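Category: List archive > House and home > Stone, tile and old bathrooms

From: Vittoria Ferri
To: the Lirden home repair list
Subject: Re: cleaning marble without wrecking it

Hello all, and a special hello to Heike, whose message has been sitting in my inbox making me feel guilty for longer than I care to admit.

Heike Lammers wrote:

> We moved into the house in September and the upstairs bathroom has a
> marble counter that I love and am already ruining. There are dull rings
> near the sink where somebody (me) left a bottle of the vinegar spray.
> My brother-in-law says to sand it. The man at the hardware store sold
> me a sealer and said that would fix it. I have put neither on yet.
> Is there any hope? And what do the rest of you clean with every day?

There is plenty of hope, Heike, and I am so glad you wrote before opening that sealer! Put it back in the closet for now. Those dull rings are almost certainly etching. Marble is mostly calcite, and acid eats a tiny bit of the polish away – vinegar, lemon, a lot of bathroom sprays, even some toilet cleaners if they splash. A sealer helps keep oil and coffee from soaking in, but it does nothing at all for a spot where the shine has already gone, and you would only have to strip it off later.

I grew up with a father who laid stone floors, and I still managed to etch my own kitchen counter with a cut grapefruit the first week we had it, so please don't feel bad.

For everyday cleaning I use warm water, a soft cloth and a few drops of plain dish soap, and then I go over it again with clean water and dry it. The drying matters more than the soap, especially if your water is as hard as ours. Regular hand soap won't hurt the stone, but the goo that collects under the bottle leaves a film, so lift the bottle when you wipe. Same for toothpaste, which is mildly gritty and shouldn't be left to sit.
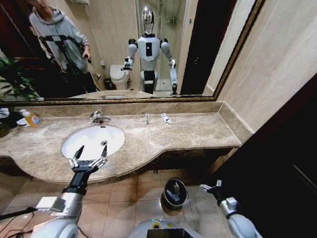
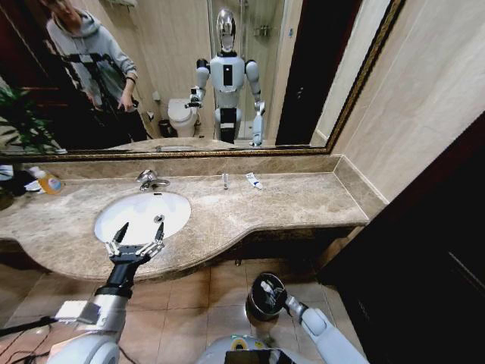

Beige and brown with pale veins, and a rounded front around the sink.

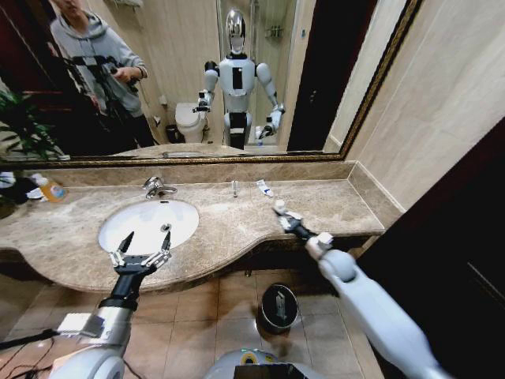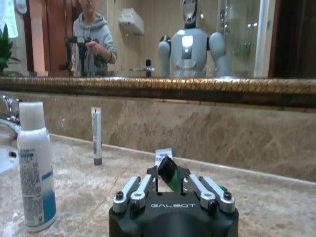
Lirden, 23rd October

Now for the rings themselves. Try the small ones first, and try your method somewhere out of sight before you go near the front edge. I use a marble polishing powder (Till Wiegand got me started on it, and he was right, as he will surely remind me). You sprinkle a little on, add water until it feels like thin yogurt, and rub with a damp felt pad for a few minutes. Wipe, rinse, dry, look at it from low down with a lamp. Repeat if you need to. It is slow and a bit boring and I usually have the radio on.

If a ring feels rough when you run a fingernail across it, powder alone won't do it. Then you are into diamond pads, starting at 200 or 400 and working up past 2,000, and on a curved edge that is a job I would hand to somebody else. Pejman Moradi did ours and I was very happy with him. Please do not let your brother-in-law sand it. I'm sure he is a lovely man.

One more thing about mirrors, if yours comes down close to the counter the way so many do. Spray the cloth and never the glass. Glass cleaner runs down behind the bottom of the frame, and whatever is in it ends up on the stone. Hartmut Fröhlich lost the gilding on an old frame that way, and he had a line of little spots along the marble besides.

I still have most of a tub of the powder and 7 felt pads, Heike, so if you are anywhere near Tiedemann this month just stop in and take some. Write and tell us how the rings come out, and do say whether your counter is polished or honed, since I forgot to ask and it changes what you are aiming for.

Warmly,
Vittoria

Contact the list owner | © Lirden home repair list | Back to top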